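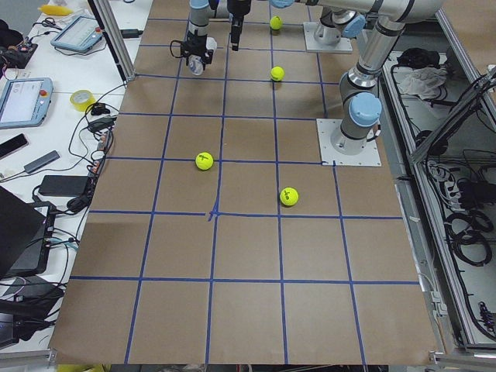
If our money is worth less, then we are all poorer, so why would any government let it happen? a reader of the last edition wrote in to ask. Fair question. Most of this chapter is an attempt at an answer, and the answer is going to be irritating: some people are poorer, some are richer, and it depends who is paying whom and in what.

Chapter 3
Exchange Rates and Who Feels Them

Before you start

You should already be OK with supply and demand curves (Chapter 1) and with the difference between a price and a cost (Chapter 2). If the second one is still fuzzy go back now. It comes up on nearly every page.

What you need to get out of this chapter:

Read an exchange rate in both directions without getting it upside down.
Say what depreciation does to an exporter, an importer and a household.
Tell the nominal rate from the real rate.
Explain why trade volumes move late.

3.1 A price like any other

An exchange rate is a price. The price of one money in terms of another. Same as the price of bread, except that you pay for it with a different kind of bread.

We'll use one country all the way through. Stivonska. Small, open, sells a lot abroad and buys a lot abroad. Its currency is the mark, and at the start of our story one dollar costs 70 marks.

Now the part students trip on. When the rate goes from 70 to 80 marks per dollar, the number went up but the mark went down. You need more marks to get the same dollar, so each mark is worth less. That's a depreciation of the mark. Going the other way, 80 back down to 70, is an appreciation. Say it out loud a few times. Write it inside the cover of your notebook. Newspapers get it backward too, and some of them print the rate as dollars per mark, which flips the whole picture.

Always check the units first. Always.

3.2 The exporter

Dremholm makes small water pumps in the town of Ternberg and sells them abroad. One pump goes for 41 dollars. The foreign buyers don't care about marks, they think in dollars, and the contract is in dollars.

At 70 marks to the dollar a pump brings in 2,870 marks. At 80, the same pump brings in 3,280. Same pump, same buyer, same box.

Last year Dremholm shipped 1,601 pumps. Multiply it out:

Dollar revenue: 65,641
In marks at 70: 4,594,870
In marks at 80: 5,251,280
Difference: 656,410 marks

The firm pays its workers and its rent in marks, so if nothing else changes the whole difference is extra profit. Dremholm now has a choice. Keep the dollar price and enjoy the margin. Or cut the dollar price and try to sell more. Most firms do a bit of both, and slowly - buyers sign contracts for months at a time and a price cut is hard to take back.

"If nothing else changes." Keep an eye on that phrase, it is doing a lot of work here.

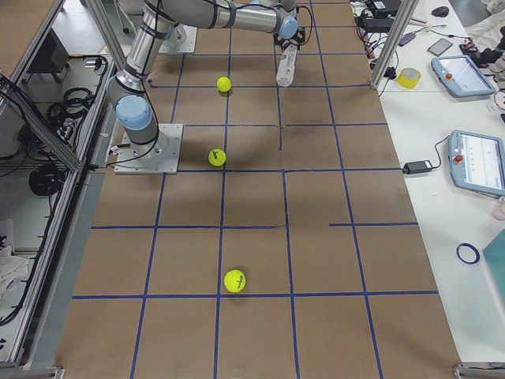
Figure 3.1 Robot arm with a gripper holding a white cylindrical object above a taped paper grid.

3.3 The importer

Something else does change. Pumps need motors, and nobody in Stivonska makes them. They come in through a trading company, Abdel Rahman, with offices near the port. Each motor costs 12 dollars. At 70 that is 840 marks. At 80 it's 960.

Abdel Rahman earns its living in marks and pays its suppliers in dollars. The exact opposite of Dremholm. So the depreciation hits it from the other side, and it has to decide wether to eat the 120 marks or pass them along.

Suppose all of it gets passed along. Dremholm gained 410 marks per pump on the sale and gives back 120 on the motor. Net gain, 290. Still ahead, though by less than the first calculation said. A firm that imports most of its parts might see hardly any gain at all. This is why you can't look at a country's exports and say how much a weaker currency will help. You have to know what's inside the exports.

How much of a currency change ends up in local prices is called pass-through. Full pass-through: the importer hands on the whole increase. Zero: the importer swallows it. Real cases sit in between. Things that push it up: few competitors, thin margins, a customer with nowhere else to go.

3.4 The household

A family in Ternberg earns marks and spends marks. Never touches a dollar. Does it care?

Yes. Fuel is imported. So is a good part of the food, and most medicine. With a weaker mark these cost more and the paycheck is the same size. If one of the parents works at Dremholm there may be overtime, or a raise at the next round of talks. If both work at the bus company, probably not.

And then there's the family with a daughter working overseas who sends home dollars every month. Every dollar she sends now buys more marks. For them the depreciation is a raise, partly eaten up by higher prices at the store.

Three households on one street, three different answers to our reader's question.

3.5 Nominal and real

Everything so far used the nominal rate, the one on the board at the bank. But say wages and prices in Stivonska climb until they have caught up with the currency. Dremholm gets more marks per pump and pays more marks for labor, motors, electricity, everything. Its advantage is gone. The nominal rate fell and the real rate is back were it started.

The real exchange rate corrects the nominal one for price levels in the two countries:

Real rate = nominal rate x foreign price level / domestic price level

With the nominal rate in marks per dollar, a higher real rate means Stivonska's goods are cheap compared with foreign ones. A lower one means they're expensive. We work through the formula with numbers in section 3.7. Don't memorize it yet, just look at which way each piece pushes.

3.6 Why it takes so long

Prices move fast, orders don't. The week after a depreciation, Stivonska is still importing the same tons of fuel under the same contracts, only now paying more marks for them. Export orders pick up later, as buyers shop around and old contracts run out. So the trade balance, measured in marks, can get worse first and better afterward. Plot it over time and you get something like a letter J, which is the name it goes by - the J-curve.

Quick check

Dremholm borrows in dollars to buy a new machine. The mark goes from 70 to 80. What happens to the loan, counted in marks? What happens to the firm's ability to pay it back? Write two or three sentences before reading on. Keep them, you'll need them for section 3.8.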